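3.2 Simulated practice task

Before booking time on the lab arms, each pair in the Mahawong course worked through 16 practice runs in Kokus, our simulator. The cohort had eight students. Marit Hellström set the tasks and Clifford Landry marked the logs. Students steered both hands by keyboard for the first two runs and by tracked glove after that. A run was scored as complete once the fruit was on the second plate and the hand had let go. Colour and plate position were varied between runs, and nearly all pairs asked for a slower wrist setting by the fourth.
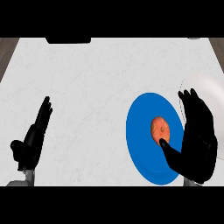
Figure 4. Simulated tabletop with two robotic hands, the right thumb touching the fruit on the blue plate.

Why were students kept in simulation before using the arms?

Lab time was short, and a failed grasp in Kokus could be reset straight away without a supervisor in the room.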